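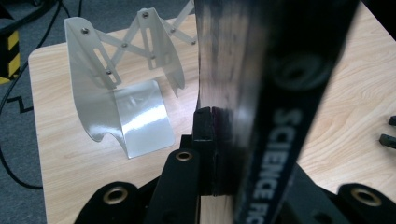 Expandable book stand, white sheet metal, scissor linkage with riveted pivots.

April, 14:20. Shelf finish, Vina board, second batch

Repeated the wipe test on the Imhof oil. Coat 2 went on at 200 grit as before, left overnight with the window shut. Surface still drags under a cotton rag near the end grain. Center of the board is fine.

Liesl Lüthi wants the shelves loaded by the end of the month. Told her no weight until the drag is gone. Fresh oil prints onto cloth bindings and we lost the lower corners of two atlases that way last year.

Cure time on the can says 8 days at room temperature. Shop was cold most of this week. Restarting the clock from this morning.

Offcut B: same oil, thinned. Tacks up faster, looks starved. Not using it.

To do: ask Darius Uibo where the Volia hygrometer went. Sand end grain again, one thin coat, wipe off after 2 min. Label the rags.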